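Home | Topics | Ask a Question | Quizzes | For Teachers
Search this site Go
Print this page | E-mail to a friend

Does sugar really make you hyper?

Grown-ups say it at every party. "Don't give them any more, they'll be bouncing off the walls!" But is it true? Lots of people believing a thing doesn't make it so, and we should ask how anyone could know.

Think about a party. There is cake, yes. There is also loud music, a room full of friends and a late bedtime. If you run about shouting, which of those did it? You can't tell just by watching.

Scientists have tried a fairer test. Some children get a sweet drink with sugar in it. Others get one that tastes just as sweet but has no sugar. The children don't know which they had, and neither do their parents. In tests like this, the two groups mostly behave the same.

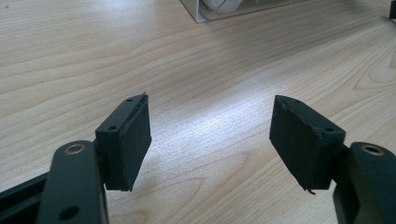
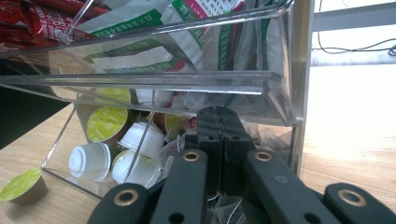
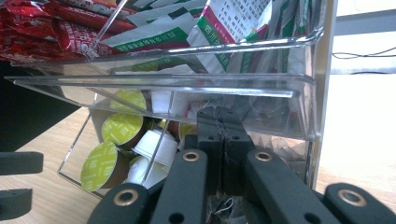

Second and third pictures: packets in a clear two-level organiser. A packet's colour won't tell you how much sugar is inside.

So why do parents feel so sure? They may be seeing what they expect to see. If you think your brother has had sugar, every wriggle looks like proof. When he sits still, you forget to notice.

Be careful with adverts too. Suppose a drink called Roridau says "537 children felt more lively!" Ask some rude questions. More lively than who? Who asked them? Were they told what to say? A big number can still come from a bad test – and a test on only 11 children might just be luck.

None of this makes sugar good for you. It feeds the germs that rot your teeth, and that part has been tested a lot.

Try it: next time someone says "everybody knows", ask them how they found out. Then ask us the same thing.

Next topic: Do carrots help you see in the dark?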